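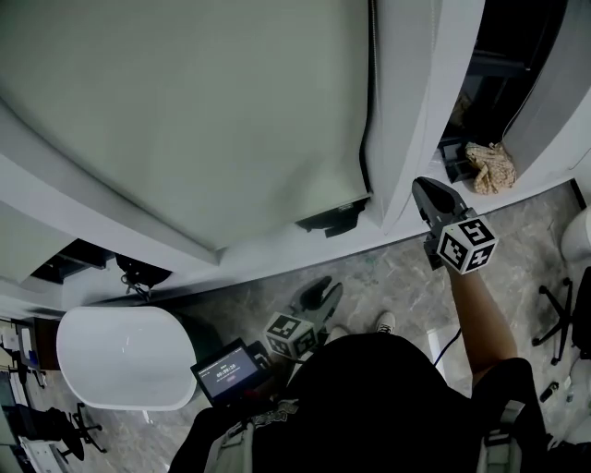

Budget for the Hours, Then for the Hardware

Print this article
E-mail this article

By Peninah Sang

Every July the equipment requests come in, and every July they have the same shape. One large number for the machine, one small number for everything else. Last year Wirarance asked me to look over its plan for teaching household tasks to robot arms. The plan had a line for two arms from Keskin and a line for shipping. The people who would do the tasks by hand, with grippers, so the arms had something to learn from, were listed under "misc."

I think that is backward. An arm can be leased, returned or bought used. The recordings are what you keep, and they cost labor.

Take the figures from the Banbridge site. The plan called for 1,000 usable recordings. The team made 1,476 to get there. The rest were thrown out for dropped objects, lost tracking, a dead battery or a task done in the wrong order. If you pay for 1,000 you will run out of money with a third of the work left, and then somebody asks for the arm money back.
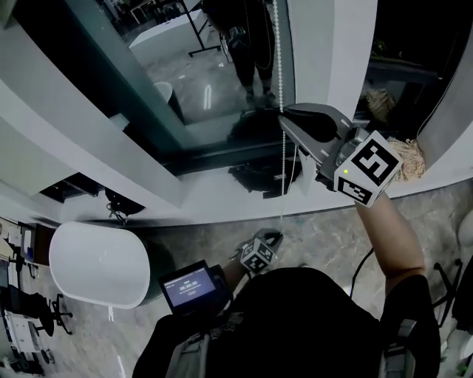 A hand-held gripper closed on a beaded cord by the window, with the timer at 00:09:00.

Small things add up too. Marker cubes get scuffed and need replacing. Cables fail at the connector. Plastholm quoted us $143 for a set of spare finger pads, and we had budgeted for none. A harness that fits one operator hurts another, so buy more than one size. None of this is exciting to put in a request, and all of it stops work when it's missing.

I would also pay for a second room before a second arm. A cord and a cloth behave the same way in the same corner every time, and 800 recordings from one corner teach you a lot about that corner. Rent is cheaper than people expect — and it can be ended with a month's notice.

My advice to anyone filling out the form this year is to start at the bottom. Write down the operator hours first, add half again, add spares and rent, and see what is left. If it won't cover an arm, lease one for the last quarter. Wirarance did that in the end, with one arm in place of two.

Print this article
E-mail this article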